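From: Ye-rin Seo
To: Skurkau House residents list
Date: August 6, 2019
Subject: Re: Clothing left on made beds, guest rooms

Dear all,

Thank you to Hyun-seo Cheon for raising this matter on the list. The relevant part of the message is quoted below, and the reply of the housekeeping office follows.

> On the second floor we are still finding clothing on beds that
> have already been made up. The room sheet says "clear the bed,
> then dress it," but it does not say where the clothing should go
> or whether we are to fold it. On the Ernik side people fold it and
> leave it on the nightstand. On the Yoon side it goes straight into
> the bag. Could the office please give us one rule? Also, the new
> striped duvets show every crease, and I would like to know how
> much smoothing is expected.
>
> Hyun-seo Cheon

The office has reviewed the room sheet and agrees that the wording is incomplete. The rooms with gray plank floors and the two-drawer nightstands are taken as the standard room for the purposes of this message.
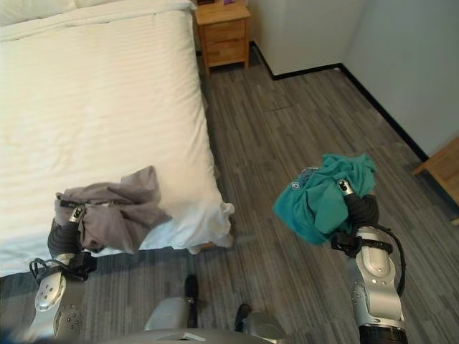
Gray garment at the foot of the bed, white striped duvet.

1. Clothing found on a bed is to be removed before any work is done on the duvet. Garments should be lifted clear of the bedding and should not be pulled across it. Dragging a garment toward the foot tends to bring the loose edge of the duvet with it, and the whole side must then be straightened again.

2. Each garment is to be shaken out once, laid flat, and folded in thirds. This applies to both wings. The practice of placing unfolded clothing in the bag will end with this notice. Garments that are plainly meant for the laundry -- those left in the hamper or marked with a laundry slip -- are exempt and may be bagged as they are.

3. Folded clothing goes in the upper drawer of the nightstand. It is not to be left on top, where residents keep personal articles. Frames, ornaments, and other small belongings on the nightstand should stay where the resident has put them. 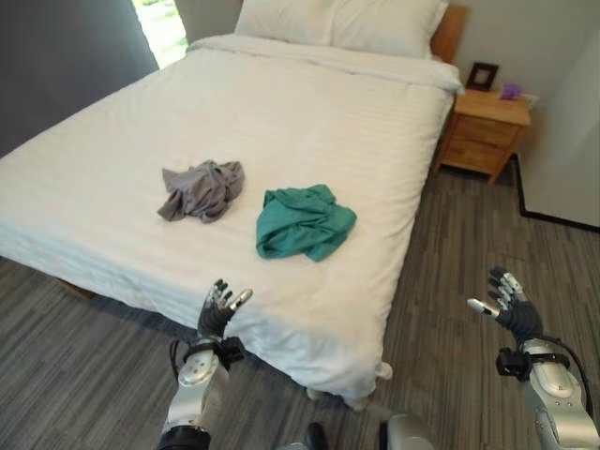

4. Where more than one garment is found, please handle them one at a time and finish folding the first before picking up the second. Several staff members have asked whether like colors should be kept together. There is no such requirement.

5. With regard to the duvets, the standard is a flat top surface and an even drop on both sides. Faint creases are acceptable. The fabric is woven with a fine stripe, and the Ferna supply sheet advises against ironing it in place. A single pass with the flat of the hand from the pillows to the foot is enough. Please check the foot corners last, as these are the places most often missed.

6. Softer knits and lightweight tops do not hold a fold in thirds very well. They may be rolled instead, with the sleeves turned in first. 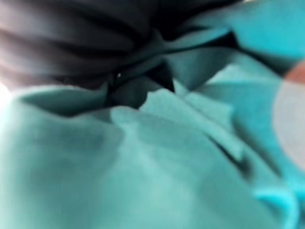

Pockets are to be checked by touch before folding. Anything found should be placed in an envelope with the room number and brought to the desk at the end of the shift. Please do not leave such items in the drawer with the clothing.

The revised room sheet will be posted in the linen room on each floor. Copies dated before this notice should be discarded, including the laminated ones on the Ernik side. Room 26 and Room 11 are on extended stay and follow their own schedule, so the sheet does not apply there until November.

Questions may be sent to this list or left at extension 370.

Sincerely,

Ye-rin Seo
Housekeeping Office
Skurkau House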